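Search this site Search
Reading time: 1 min
Print | E-mail this page

Handout 7: Brutivar open day, Flisthorpe

The morning demonstration covered how household cleaning is recorded by a head-worn camera for robot training. The task was a washbasin and its counter. 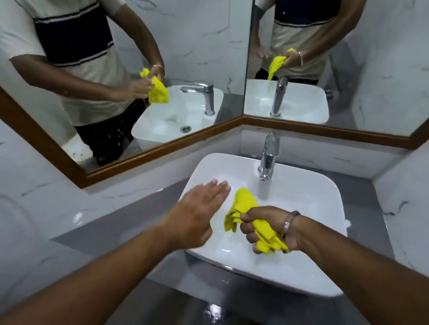 Brutivar holds 358 recordings of this task, of which 200 are labelled. Labels mark the start and end of each contact between hand, cloth or sponge and surface.

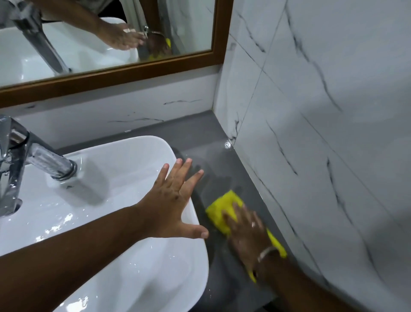 Mirrors and running water remain difficult – a reflected hand may be tracked as a real one. Compare the Lorcombe notes on masking before the seminar. Bring the label sheet.

Print | E-mail this page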